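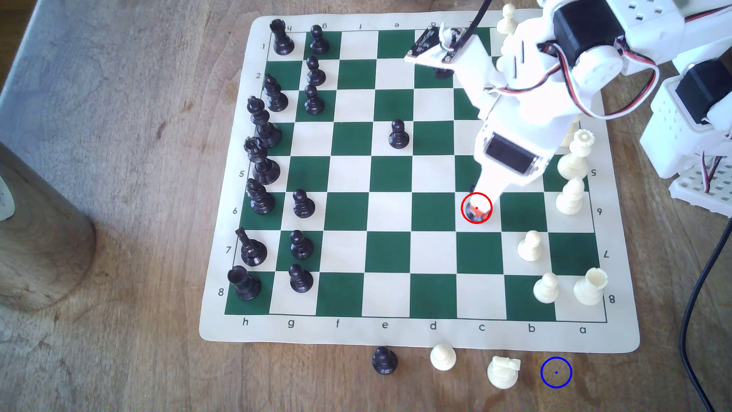 Roxana_V
Je reprends la question des cadences au club, vu que l'assemblée de mai approche et que le sujet finit chaque année en bouderie. Je propose de supprimer l'incrément en interne et de revenir au bon vieux KO, avec des parties qui se terminent avant la fermeture du bar. On joue sur des tapis en vinyle vert et crème avec les coordonnées imprimées au bord, donc noter ses coups n'a rien d'un exploit, même pour ceux qui réclament trente secondes par coup « pour avoir le temps d'écrire ».
Roxana Villanueva

skuvell
Contre. Le KO, c'est le règne du type qui secoue sa tour dans une finale nulle en attendant que tu tombes. J'ai perdu 212 points Elo en deux saisons à ce régime et je compte bien en accuser la pendule.

Lenow
@skuvell Les points, tu les as perdus en jouant la Scandinave. La pendule n'y est pour rien.

skuvell
La Scandinave est une ouverture parfaitement saine. C'est moi qui la joue mal - nuance.

lozano_64
Compromis : 2 secondes d'incrément. On garde un horaire à peu près tenable et on évite les finales jouées à la gifle. Par contre il faudra racheter des pendules, les vieilles à aiguilles ne savent pas faire. Devis chez Ellari : presque 800 euros.

Roxana_V
Voilà, 800 euros pour que skuvell perde plus lentement.

Lenow
Moi je vote pour, rien que pour voir ça.

skuvell
Je note l'ambiance. Et pour la notation, on impose quoi ? La dernière fois j'ai signé une feuille où mon adversaire avait écrit « Cavalier quelque part ».

lozano_64
C'était moi. Le coup était bon.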